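Revised 4/26/18. Replaces the older sheet on closet and basement storage. Notes on hinges and drawer slides have moved to their own page.

# Bins, Shelves and Labels for a Utility Room

These notes cover open bins, lidded bins, freestanding steel shelving and the labels that go on both. They assume a utility room, basement or attached garage with a concrete or plywood floor. Food storage is on the pantry page.

## Measure the room first

Measure the wall at the floor, at waist height and at the top shelf. Older walls lean, and a unit that fits at the baseboard may bind against the wall higher up. Use the smallest of the three widths. Take off the thickness of the baseboard if the unit will stand between two walls.

Mark the following on the wall with painter's tape before buying anything:

- swing of every door, including the dryer door
- electrical panel and the clear floor in front of it
- water shutoff, gas shutoff and floor drain
- cleanout plugs
- any outlet that will end up behind a shelf

Local rules on panel clearance vary a little. Check the sticker inside the panel door or call the building office. Shelving on wheels does not count as clear floor.

Check the floor for slope. A utility room with a drain nearly always falls toward it. Set a four-foot level on the floor where the front feet will stand, then where the back feet will stand, and write down both readings. Most leveling feet have less than an inch of travel. If the slope uses all of it, shim under the low feet with plastic shims. Wood shims compress and soak up mop water.

## Shelving

The Nundoveck five-shelf unit is the one in my basement and the one these notes were written around. It is rated at 338 pounds per shelf with the load spread evenly and the feet level. I load mine to a good deal less. A case of floor tile set in the middle of a shelf is a point load and should go on the bottom shelf or the floor.

Assembly notes that are missing from the instruction sheet:

1. Build the lower half on its back on a blanket. Stand it up before adding the upper half.
2. Seat every beam with a rubber mallet. Strike at the rivet, directly above the upright. Striking mid-beam bends the lip.
3. Check the diagonals. Measure corner to corner across the back, both ways. If the two numbers differ by more than a quarter inch, the unit is racked and the decking will not drop in.
4. Put the decking in last. Particleboard decking swells at the edges in a damp room. One coat of oil-based primer on all six faces stops most of it.
5. Anchor the top to a stud with an L bracket and a 2-inch screw. Drywall anchors are not adequate for this.

Step 5 applies even in a house with no children. Pulling a heavy bin off a high shelf moves the center of gravity forward, and a tall, narrow unit does not need much.

Shelf spacing should be set by the bin and not by eye. Take the height of the bin with its lid on and add two inches for lifting and tilting. Add four inches on any shelf above shoulder height. Leave one gap in the unit tall enough for paint cans stacked two high, or they will end up on the floor.

## Choosing bins

Straight-sided bins hold more for a given shelf width. Tapered bins nest when empty and are easier to store out of season. For contents that stay put all year, buy straight. For contents that come and go, buy tapered.

Open bins suit anything handled weekly. A lid on a bin that gets used every day ends up behind the shelf. Lidded bins suit textiles, paper, holiday items and anything stored below a water pipe.

Opaque gray is a good general color. It hides scuffs and does not yellow in daylight the way clear polypropylene can. The penalty is that the contents cannot be read from the side, so gray bins depend on labels.

Some points on the plastic itself:

- Polypropylene gets brittle in a freezing garage. Do not drop a loaded bin in January.
- Polyethylene stays flexible in the cold but bows at the sides under load.
- The recycling number molded into the base tells you which one you have (5 for polypropylene, 2 or 4 for polyethylene).
- Solvent-based cleaners craze some clear plastics. Test on the underside.

Keep one size throughout if the budget allows. The Okach bins and the Gatti bins are sold under the same nominal volume and do not stack on each other. The Gatti rim is slightly narrower and drops inside the Okach rim, where it wedges. I had to cut one pair apart. If you already own both, give each brand its own shelf.

## Weight limits

Set a limit of 20 pounds for any bin stored above the shoulder and hold to it. Use a luggage scale hooked under one handle and lift until the bin clears the shelf on that side. The reading is a little over half the total for an evenly loaded bin, so double it and you will err on the safe side.

Books, hardware, canned paint and magazines are the usual offenders. Put them in half-size bins. A full-size bin of wood screws will break its handles before it reaches the shelf.

Heaviest bins go on the bottom shelf. The next heaviest go at waist height, where they can be slid out without a bend or a reach. Light, bulky items go on top.

## Filling a bin

Sort by task and then by type. A bin for hanging pictures should have the hooks, the wire, the small hammer and the level in it together, even if there is a better hammer elsewhere in the house. Sorting strictly by type means opening four bins for one job.

Fill to an inch below the rim. Nothing should stand proud of the edge on a shelf that has bins above it. Long items lie flat on the bottom and small items go on top of them or in a tray. Loose small parts go in jars or zip bags first. A bare screw in an open bin will find the corner and stay there until the bin is turned over.

Do not store these in a closed bin:

- oily rags (dry them flat outdoors, then follow the instructions on the can)
- lithium battery packs with swollen cases
- pool chemicals with anything else at all
- damp textiles
- partly used tubes of construction adhesive lying on their sides

Batteries that are still good go in their original packaging or with tape across the terminals.

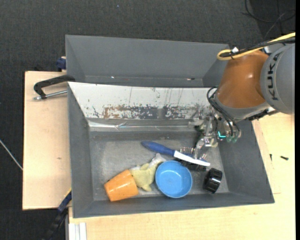 *Gray bins on pale wooden surfaces, a small set of household objects in the front one.*

Wipe a bin out before refilling it. Grit in the bottom scratches glass and chrome. A dry two-inch paintbrush clears the corners faster than a cloth does. If the bin has held fertilizer or ice melt, wash it with dish soap and let it dry upside down overnight.

## Labels

Label the short end, which faces out. Put a second label on the lid only if the bin will ever be stored on the floor, where the top is the side you see.

Paper labels under clear packing tape last two or three years in a heated room. The tape edge yellows and lifts in an unheated one. Laminated tape from a label printer holds up better. I use the half-inch Jamari tape, black on white. Clean the spot with rubbing alcohol, let it dry, apply the label and press from the center outward. Do not apply labels below 50 degrees. The adhesive will seem to hold and then let go within a week.

Textured plastic is a problem for any adhesive. Two workarounds:

- Tie on a manila shipping tag through the handle hole.
- Sand a patch the size of the label with 220 grit until it is dull and flat, then wipe and label as usual.

Keep the wording short. "Picture hanging" is readable from six feet. A list of contents is not, and it goes out of date. If a full list is needed, fold it and put it inside the bin at the front.

Numbered bins with a separate index work well for long-term storage and poorly for daily use. If you number, keep the index on a clipboard hanging from the shelf itself.

## Moisture

Keep the bottom shelf at least four inches off a basement floor. Check behind the unit with a flashlight after the first hard rain. A white powdery line on the concrete is mineral salt and shows that water has been moving through the slab or wall at that point.

Desiccant packs are useful in a tight lidded bin and of no use in an open one. The indicating type changes color when it is spent. Most can be dried in a low oven, following the temperature on the packet.

A musty bin can be cleaned with one part white vinegar to four parts water. Rinse, then stand it in the sun for an afternoon. Discard cardboard dividers that have been damp.

## Yearly check

I do this in October before the garage gets cold.

- Retighten the wall bracket.
- Sight along each beam for sag. A beam that has taken a permanent bend should be replaced, and the load on that shelf reduced.
- Look at the bin handles for white stress marks. White means the plastic has started to tear.
- Replace any label that cannot be read from the doorway.
- Move anything not opened since the last check to the top shelf.

The bracket on the left-hand unit in my basement needed a half turn last time. The one on the right had not moved.

Jitendra Pandey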